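Week 6 handout: looking after the hand grippers

Notes for the Thu 7 August session, typed up from what I said plus the bits I forgot to say. If you missed the class, read this before you touch anything in the Kenico drawer. Nicanor Núñez has the key and he will ask you whether you've read it.

Last week was all about the arm cell. This week is the hand-held pair, left and right, which get much less love and fail in sillier ways. They live in the gray Flokitz case with the cables coiled, and please coil them loosely. I found one last October wound so tight the jacket had gone white at the plug end, and that's 349 dollars and a long wait from Malik.

Start with the linkage. Each side of the gripper has an outer arm and an inner bar, and the whole thing works as a parallelogram, so the jaws stay parallel to each other as they open and close. If they toe in at the tips, you have play in a pivot. Hold the body in one hand, pinch one jaw between finger and thumb, and wiggle it toward you and away. You should feel nothing. If you feel a click, work out which pin it is before you get a screwdriver - I have watched people tighten all of them and end up with a gripper that won't open on its own.

Pins get one small drop of the light oil, wiped off straight away. Oil that creeps up onto the pads is a real nuisance and you'll be washing them with dish soap for the rest of the afternoon.

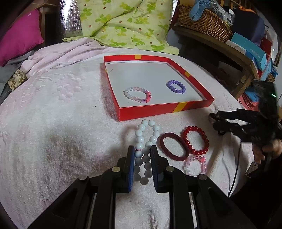
Pads are where most of your time goes. They're soft, they're ribbed, and they pick up everything: hair, lint, the dust off cardboard boxes. A fuzzy blanket like the one under those bracelets is about the worst work surface you can pick from a cleaning point of view, so after any session on plush or fleece the pads come off and get brushed along the ribs (old toothbrush, warm water, let them dry flat). Look at the two blues as well. The left pad looks brighter than the right one, and when you notice that on the bench, take both pads over to the window and compare them there. If they still differ, check the log for a swap and check the ribs for wear. We change pads as a pair, always, even if one seems perfectly good. A new pad against a tired one makes round things roll, and a string of big glossy beads will show you that sooner than any block test I could set up.

Change interval is 1000 closings according to the log sheet, but Keir Rennie and I both think 800 is nearer the mark if you've been handling hard plastic. Write down the count when you fit the new pair. Write it on the sheet and not on a sticky note!

Then zero it. Plug in, open Costau, jaws fully closed with nothing between them, press Set. Open all the way, press Set again. Now close slowly by hand and watch the reading come down. It should move smoothly with no jumps. Anything at 99 or above fully open is fine, and if you can't get there, something is rubbing, usually a pad that isn't seated at the bottom. Take it off and push it on again before you go hunting for anything more exotic.

Do both grippers, even when only one has been misbehaving. I know it's boring. They share a case and a schedule and it's much easier to keep them in step.

Last thing is the cable. Run it so it leaves the body in a gentle curve, with enough slack that you can turn your wrist fully over without pulling on the plug. If it tugs, move the hub closer to you.

For next week: bring your filled-in log sheet, and have a go at drawing the linkage from memory with every pivot marked. Rough is fine. We'll strip the left one down completely, so wear something you don't mind getting oil on.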